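Numbridge Users Forum > Control and Planning > Bimanual

Thread: Planner ignores the wire rack until the fingers are already in it

miwasaki
Joined in July
Two-arm kitchen cell in sim. Left arm works next to a wire dish rack, right arm does the plate. Free-space motions are fine. When the left arm has to retract from a pose beside the rack, the planner returns a path that clips the rack wall, and the contact solver then throws the wrist sideways. Collision checking is on. Padding is 8 mm. Controller is stock joint impedance at 1,000 Hz. Same result with both samplers. What am I missing?

duibo
What is the collision geometry for the rack? If you imported the visual mesh and let the converter decompose it, print the hulls before you touch the planner.

miwasaki
Converter defaults. It gave me 26 hulls. The gaps between them are wider than a fingertip.

duibo
Then the planner is correct and your model is wrong. Wires that thin get dropped or merged by decomposition, depending on the threshold. Replace each wall with one box and the floor with another. You lose the openings, but you are not reaching through them.

torque_ripple
Disagree. Boxes are fine until someone wants to put a plate in the rack, and then you have a solid block where the slots should be. Use a signed distance field for the rack and leave everything else as primitives. Harix has done this by default since the last release.

duibo
He isn't loading the rack. He is retracting past it. An SDF at a resolution that keeps those wires costs more than every other query in the cell combined.

torque_ripple
It costs memory, once. Query time is flat.

duibo
Query time is flat per point. Count the points on two full arms and the fingers.

miwasaki
Tried the boxes on Monday. No more clipping, but now the left arm sometimes reports start state in collision and refuses to plan at all. Pose is the one below, fingers up, just off the right side of the rack. The right arm is at the lemon when it happens.

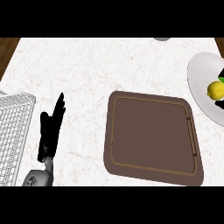
The left arm is only waiting at that point, so I could move the wait pose over toward the cutting board. I would prefer to know why it fails. With padding set to 0 it plans every time.

duibo
Because the padding is applied to both bodies. 8 on the finger and 8 on the box means you need 16 mm of clearance at the start state. Pad the robot links only, or set the pair override for finger and rack to 2.

hinow_dev
Confirming the above for anyone on the Hinow bindings. The padding argument is per body and the docs say per pair. There is a ticket open.

torque_ripple
Also check that the right arm is in the left arm's planning scene at its current joint state. If you plan the arms separately, a stale snapshot will give you the next bug after this one.

miwasaki
Pair override at 2 works. Start state is valid and the retract goes up before it goes sideways, as I wanted. The snapshot was also stale — it was taken at the start of the task and never refreshed. I now update it before every plan call.

Still open: the retract is slower than before. I suspect the time parameterization is seeing a lot of short segments near the box edge.

duibo
Run the shortcutter before time parameterization. The Yazıcı config has them in the wrong order, if that is what you copied from.

miwasaki
It is what I copied from. Swapping them now.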